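Visits > Textiles and Home > Senmont open day

Senmont open day: towels, bed linen and a furnished bedroom

4 min read

The Senmont finishing works opened to the public for one day in February, from 9 a.m. to 4 p.m. The site takes woven terry and printed sheeting from outside mills, then dyes, washes, cuts, hems and packs it. Weaving is done elsewhere and was not covered. Visitors were taken through in groups and could return to the ground floor afterward without a guide.

The tour began at the inspection tables. Terry arrives in rolls and is run over a lit surface before cutting. Faults are marked with a thread tag at the selvage so that the cutter can find them without unrolling the full width. Pulled loops are trimmed level if the ground cloth is sound. A break in the ground cloth means the section is cut out and sold as wiping cloth.

Washing takes up the largest hall. The smallest machine is a sample washer with a 6 kg drum, used only for shrinkage tests. A square is marked on the cloth, the cloth is washed and dried, and the square is measured again in both directions. Results are written on a card that stays with the batch through to packing. The cards on display showed more shrinkage along the length than across it, as would be expected with terry.

Hemming was the most useful stop. Long sides are sewn first on a continuous line, then the towel is cut to length and the short ends are folded twice and stitched. The corners are backtacked. The guide handed out two samples, one with a backtacked corner and one without, and invited visitors to pull on them. The second opened after a few tugs. Thread tension is set slightly lower for bath towels than for kitchen towels - too tight a seam will pucker after the first hot wash, and the hem then never lies flat on the shelf.

Printed sheeting is handled in a separate room to keep lint off it. Two subjects came up there that are rarely covered in shop literature. The first was joining panels of different prints. A floral and a check printed on the same base cloth may still shrink at different rates if they were finished in different batches, and the join will ripple. Senmont pre-washes both panels together before sewing. The second was trim. Lace set over a join hides the seam allowance, but it should be washed beforehand for the same reason.

After the sewing rooms the route led to home use. The material was all about bedrooms: where linen is kept, how it is folded, and what happens to a towel between the dryer and the shelf. A light gray towel, bunched up on a bed made with a pink floral and checked sheet, is a fair starting point for the folding method described further on.
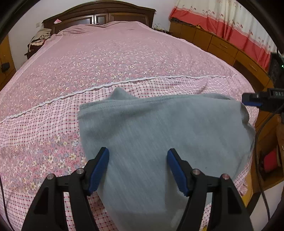 Vultovell disagreed with the advice to fold on the bed at all, saying that a mattress gives under the hands and that a table produces a straighter edge in less time. The guide accepted the point for sheets and large bath towels. For hand towels the difference was considered too small to matter.

The recommended method is as follows. Find the two corners of one hem and hold them apart until the towel hangs straight. Lay it down with the hem away from you. Smooth from the center to the sides. Fold lengthwise in thirds, then crosswise in half, and in half again for a deep shelf. The hem should finish inside the fold. Towels stacked with the fold facing out can be removed one at a time without disturbing the rest.

Fabric softener was discouraged for terry. It coats the loops and reduces absorbency, and the effect builds up with repeated use.

The shop at the exit sold seconds by weight and full-price stock by the piece. Cisternas hand towels in 100 percent cotton were available in white, sand and gray. I bought two gray ones and one bag of wiping cloth. Card payments were accepted, but the line was long after lunch.

Practical notes: parking is at the rear gate. The washing hall is loud and warm, and the upper floor is reached by stairs only. Allow two hours.

Related visits
- Udine: a morning at a furniture workshop
- Cisternas: the cotton warehouse tour
- Reading a care label before you buy
- How shrinkage is measured on sheeting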